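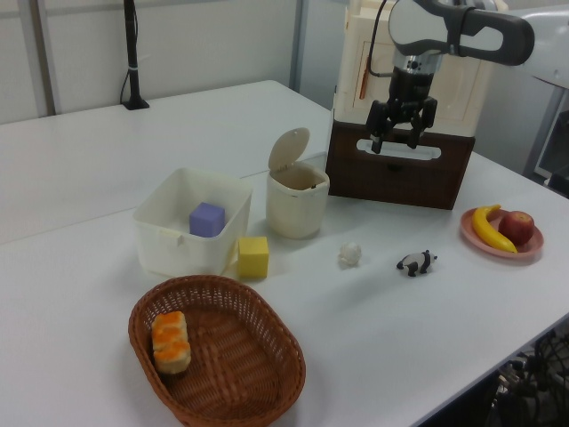
Arm over the sorting table, panda in the middle, drawer box and cabinet behind the gripper

Stolbridge Makers Board > Builds in progress > Arm on the shared bench, clearing a table of toys

tinplate_ox
Tue 17 December

Okay, build log, part whatever. Got the arm mounted on the white table in the shared workshop and the first set of objects laid out. Foam cubes, fruit on the pink plate, paper ball, little trash can, panda, bread in the wicker basket. The goal is dull on purpose: paper goes in the trash, yellow cube goes in the bin with the purple one, panda goes somewhere else on the table without being launched.

Software is Fernamska on the bench computer. Total spend so far is 600 dollars over what I told myself in August. Two camera views, one fixed and one from up high looking down.

Happy to take questions. Happier to take help with the cable.

grubscrew
I'll be the one to say it. What does this do that a hand doesn't? You have a cube next to a bin. The job is to put the cube in the bin. I could do that while reading your post.

I'm not trying to be mean, I like seeing people build stuff. But we had the same thread in August with a different arm and it ended when the guy got bored.

tinplate_ox
Nothing. It does nothing a hand doesn't. I want to learn how to make it do the thing, that's the project.

grubscrew
Fine, then log it as that. The title says "clearing a table" and I came in expecting a cleared table.

marlpit7
The choice of objects bugs me more than the point of it does. Foam cube, sure, any gripper will hold a foam cube. Soft, square, forgiving. The panda is the only thing out there I'd call a test, and maybe the paper, because a crumpled ball is a new shape every time. How many panda attempts have you logged?

tinplate_ox
200 tries on the cube, 7 on the panda. I know how that looks.

marlpit7
It looks like you have a cube robot.

sidecutter_jo
Come on, everybody starts with the cube. I spent a whole winter getting an Illico kit to pick up one block and I don't regret it. Mine was a lot uglier than this too, held down with clamps and hope.

Question about the trash can though. Are you planning for the arm to open the lid itself or are you leaving it up for every run? If you leave it up you're skipping the hard half.

tinplate_ox
Lid gets left up for now. Opening it is on the list. Same for the cabinet door, which I haven't even tried.

grubscrew
So the list is: open the trash, open the cabinet, pick up the panda. And the done pile is: cube.

tinplate_ox
Yes. Thank you for the summary. Second view, with the arm on the other business:
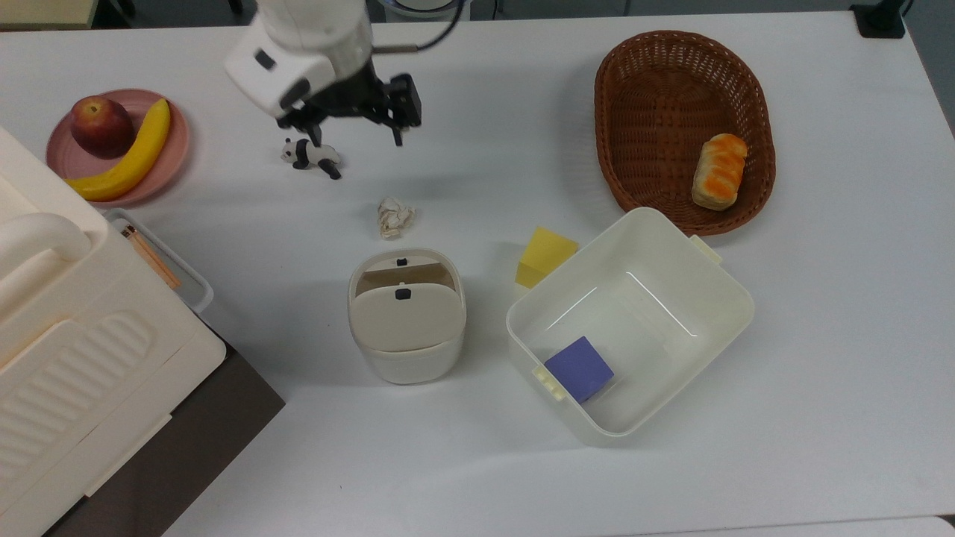

High view, gripper straight over the panda, panda on its side

marlpit7
Okay that's more useful. Your fingers are pointing straight down at it and the panda is flat on its side with its legs sticking out. If you close there you might get body, you might get legs. I'd want to know which before I believed any number you post. What do you call a success? Off the table for a second? Moved and set down standing?

tinplate_ox
Set down anywhere on the table, any way up. I know that's generous.

marlpit7
That's very generous. By that rule, dropping it counts.

tinplate_ox
It has to be let go on purpose.

marlpit7
Who decides what was on purpose?

sidecutter_jo
You two. Set it down standing or it's a fail, write that at the top of the log, move on. I had the same argument with myself over the block and a strict rule saved me a lot of rereading.

Also in the high view your yellow cube is right up against the rim of the container. If the job is cube into bin, that's a nasty start position. One finger has to fit between the foam and the plastic. Do you start it from there, or do you slide it out first?

tinplate_ox
Mixed. I haven't been writing down start positions, only pass or fail.

grubscrew
And there it is. 200 tries and we don't know from where.

I had an Eze feeder on my drill press that worked perfectly as long as I put the part in exactly the right spot, which took longer than drilling the hole. Every home automation thing I've built ended up there. I'd bet yours will too. Show me ten random layouts with somebody else putting the toys down and I'll shut up.

lowgear_ann
Jumping in because I share the workshop and use that table. I don't mind the arm. I do mind the pile of cables and gear under the edge of it, I catch my foot every time I walk past. Please tidy that before you work on the panda.

tinplate_ox
Fair, sorry. I'll get it up off the floor this week.

grubscrew
See, that's a job I'd pay a robot for.

sidecutter_jo
I'd take the random layout bet, by the way. I think the cube does fine and the paper does badly. Paper that light gets pushed around before the fingers close, at least it did on mine.

marlpit7
I think the paper does fine and the panda does badly. Nothing on that animal is parallel and you've got two flat choices about where to grab it.

tinplate_ox
Will do the layouts. lowgear_ann, would you be up for placing the objects? You have the least interest in it working.

lowgear_ann
After the cables.

grubscrew
Subscribed, against my better judgment. Write down the start positions this time.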